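Sastton Basketball Names Elvira Quispe Head Coach

SASTTON – The Sastton Basketball Club announced today that Elvira Quispe has been appointed head coach of its women's team. She has signed a contract for two seasons, with a club option for a third. 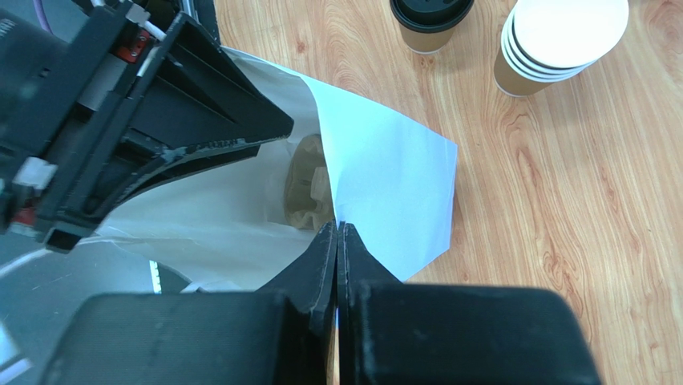
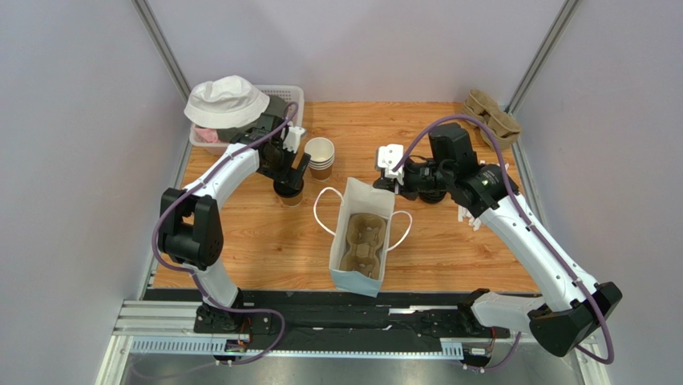 Quispe joins Sastton from Hagedorn, where she spent four years as an assistant and was responsible for the defense. As a player she was a starting point guard for Eleck and led the team in assists in each of her final two seasons there.

"Coach Quispe knows this league well and has earned the respect of the players she has worked with," said Bernd Fuchs, the club's general manager. "We are pleased to welcome her to Sastton."

"I am grateful to the club for its trust," Quispe said. "We have a young roster, and I expect us to defend hard from the first practice."

Pascal Böttcher will remain with the team as assistant coach. Jana Görtz, who served as interim head coach from December through the end of the season, returns to her position as director of player development.

The team will play a 34-game schedule next season at Briltero Arena and on the road. Season ticket holders will receive renewal information by mail.

Media contact: Esperanza Lorente, Communications, Sastton Basketball Club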